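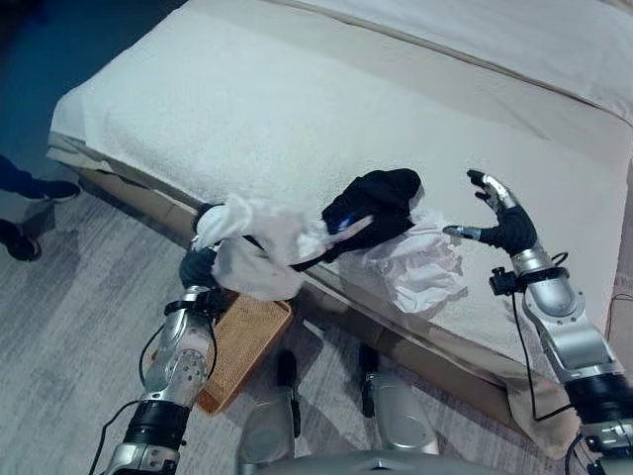

## 第一页 开场（2 分钟）

大家下午好。等后排坐定再开始，话筒先试一句。

今天讲床上理衣服。题目报的是"客房与居家衣物的床面整理"，我自己的笔记里一直叫它"摊床"。衣服从烘干机、行李箱或者购物袋里出来，第一站多半是床，讲的就是从这一站到柜子之间的那一段。

先让大家看屏幕上的床，停几秒，不说话。

然后指三样东西：
- 毯子上那团黑衣服，松松地叠过，鼓着，左侧有个蓝色小标签。
- 旁边一张皱的白色半透明的东西，像塑料袋，也可能是包装用的薄纸。
- 搭在床沿的白布，有一部分垂到床侧面去了。

问大家：如果是你，先动哪一样？请举手，不用说理由。三样各举一次。记住哪一样举手的人多，第五页要用。

## 第二页 我是怎么开始做这件事的

讲短一点，上次在 Hirham 讲的时候这一页拖得太长。

我在 Hirham 公寓管过客房，手下的人白天铺床，傍晚收洗好的布草和住客送洗的衣服。送洗的衣服要叠好放回房间。出错最多的环节是叠之前：衣服倒在床上，和包装、毛巾、别的房间的东西混在一起，叠得再整齐也送错。

九月我们把一个月的差错单全部翻了一遍，一共 309 张。按发生的位置分类，床面上出的最多，其次是推车，柜子里出的很少。分类表在讲义最后一页，不在幻灯片里，谁要看数字请看讲义。

Radomir Ristić 当时在 Prosen 洗衣房管分拣台，我去他那里待了几天。他的分拣台是白的，台面上什么都不铺，每批东西之间擦一遍。我问他能不能把这一套搬到客房的床上，他说床是软的，边是斜的，毯子还会勾东西，搬不过来，得另想办法。后面几页大部分是在他这句话之后试出来的。

## 第三页 床面

床和桌子的差别，讲四点，每点一两句：

1. 床面软。东西放下去会陷，薄的东西陷进去以后边缘看不清。
2. 床面有纹理。像刚才那条毯子，表面一粒一粒的，有点像毛巾布。魔术贴、拉链头、没剪干净的线头放上去都容易挂住。
3. 床面颜色会藏东西。白毯子上放黑衣服，一眼就看见；白毯子上放白布、放半透明的袋子，要找。
4. 床有边。放在边上的东西会往下走，布类走得最慢，也最不容易被发现。

第三点展开讲。可以让大家再看一眼床上的东西：黑的那件，隔着会场后排也能指出来，白的两样就得多看一下。做客房的都碰到过这种情况，白袜子、白手帕、枕套，跟着毯子一起被卷走，送到洗衣房才发现。

办法很土：铺一块深色的布。我们用的是旧窗帘裁的，灰蓝色，锁了边，大小盖住半张床。理完抖一抖，叠起来放推车下层。深色衣服多的时候把布翻过来，背面缝的是浅米色衬里。

这里有人会问能不能直接在毯子上理。可以，家里自己用完全可以。客房里我不建议，住客不喜欢看见别的东西在他盖的毯子上放过。

## 第四页 先清包装

讲慢一点，这一页是实际操作。

床面上只要有袋子、薄纸、衣架套，先处理这些，再碰衣服。具体做法：

- 拿起来，抖一下，对着光看里面有没有东西。
- 摸一遍四个角。小件容易停在角上。
- 确认空了，压平，对折，放进包装袋的收集桶。
- 还要用的，比如住客的防尘袋，和衣服放在一起，标签朝外。

提醒一句：包装被衣服压住一部分的时候，不要从底下抽。先把衣服提起来放到一边，再拿包装。抽的动作会把衣服带散，也会把夹在中间的小东西带到地上。

地上如果是地毯，扣子、耳环、备用纽扣掉下去基本听不见声音。我们在 Hirham 的地毯房专门吸过一次床底和床沿，找出来的备用纽扣装了一小盒，没有一粒能对上衣服。

（如果有时间，讲 Vasić 的衣架套。他们送来的套子底部有一道热封，封得不牢，小件会滑进夹层里。后来我们让他们改成敞口的。没时间就跳过。）

## 第五页 先动哪一样

回到第一页的举手。

把结果报出来，报多少就是多少，不评价。

我自己的顺序：先搭在床沿的，再包装，再中间那件。

床沿先动，理由刚才第三页第四点讲过了，一句带过。拿床沿上的布，手要托住垂下去的那一头，整块提起来，放到床中间再摊开。只捏上面一角往回拉，布会在床沿上刮过去，毯子也会跟着皱。

再补一个细节。看第一页，白布和黑衣服之间有一条细细的深色布条，从这边一直连到那边。遇到这样的情况，先弄清楚布条是哪一件上的，再提任何一件。带子、腰绳、吊带、挂绳都算这一类。做法是手指顺着布条走一遍，走到头，看它是缝着的、系着的，还是只搭在上面。

系着的，解开再分。缝着的，和本体一起放。只搭在上面的，单独放一边，最后归位。

这个细节是 Radomir Ristić 教我的。他分拣台上每天都有浴袍，腰带总是缠在别人的东西上。他的规矩是看见带子就停手，先走带子。

## 第六页 叠成团和叠平

这里做现场演示。用桌上那件深色套头衫，不用衬衣。

第一遍，松松一叠，两下，放下。让大家看厚度和边。这样叠的衣服从床上拿到柜子里，走几步就散，放进抽屉要占将近双份的位置。

第二遍，按步骤：

1. 衣服正面朝下，摊开，领口朝自己的左手边。
2. 手掌从领口往下摆推一遍，把里面的气和折推出去。
3. 一侧袖子折进来，袖口对齐侧缝。
4. 另一侧同样。
5. 下摆往上折三分之一，再折一次。
6. 翻过来，标签看得见就停，看不见就把领口理一下。

做第二步的时候停一下，让前排的人看手掌，不是用手指尖去抠。

标签的事单独说一句。叠好以后标签要能看到，送回房间时不用再打开翻。有的标签在领口，有的在侧面，在侧面的最后一折往标签那一侧收。自己家里没有这个必要，叠平就行。

床面软，在床上叠总是比桌上歪一点。我们试过垫一块 Caltix 的硬板，板子本身没问题，推车上没有地方放，用了一阵就留在布草间了。家里有茶几的，建议把第六页这一步搬到茶几上做，前面几步在床上。

## 第七页 床收回原样

最后一件衣服拿走以后，还有四个动作：

- 看毯子表面，顺着一个方向摸一遍，挂住的线头和碎纸摘掉。
- 看枕头那一侧，掀一下边缘。小件会停在毯子和床单交界的地方。
- 看床侧面和床脚那一圈。弯腰看，不要用脚探。
- 把毯子边拉回原来的位置。斜了就从远的一头开始拉。

第二条有人觉得多余。九月那批差错单里，有一类写的是"找到于枕边"，数量不多，但每一张都是住客退房后打电话来问的，处理起来最费时间。

深色床侧板的房间要用手电筒。浅色的侧板一般看得清楚，只是靠地面那一圈如果颜色深，还是要多看一眼。

## 第八页 时间和数量

讲数字，讲完就过，不要解释太多。

- Hirham 的房间一共 764 间，不是每间每天都有送洗。
- 新人练习期内，一床衣物从倒出来到收完，给大约 30 分钟。练熟以后不计时。
- 两个人一张床比一个人快不了多少，容易互相把东西推来推去。除非是大件，被套、长窗帘，否则一个人一张床。

有人会问为什么不计时。可以答：计时以后大家跳过包装和枕边两步，我们试过，又改回来了。

## 第九页 常被问到的

按现场情况挑着答。

**衣服上有别人的洗衣标怎么办？**
不拆。记在单子上，连衣服一起送回分拣台，由分拣台查。

**包装薄纸要不要留？**
平整的留，垫在衬衣里。皱得厉害的不留，再压也压不平，垫进去反而出印子。

**一件衣服叠好了又发现带子不在，是不是重来？**
衣服放着不动，回去找带子。顺序是枕边、床沿、地面、推车。找到以后把衣服打开一次，穿好带子再叠。

**家里有孩子，床上东西特别多，从哪里开始？**
先把不是布的全拿走，放进一个盆里。盆里的东西晚点再说。剩下的按第五页的顺序来。

**毯子要不要先撤掉？**
厚毯子撤一次很费力，重新铺也要时间。铺深色布就够了。毯子本身要送洗的，那当然先撤。

## 第十页 结束

讲义放在门口桌上，分类表在最后一页。演示用的套头衫和深色布谁想上来摸一下都可以，用完请放回桌上。

下一位讲推车的分层，和第四页、第七页接得上，我这边没讲到的收集桶位置他会讲。

谢谢大家。

---

备忘，给自己：

- 幻灯片第三页的字太小，打印前改。
- 第六页演示的桌子要提前擦，上次桌上有水。
- Vasić 那一段如果他们的人在场，先打个招呼再讲。
- 讲义上的日期改成 2018年10月29日，旧的那版别再发。
- 深色布带两块，一块演示，一块给大家传着看。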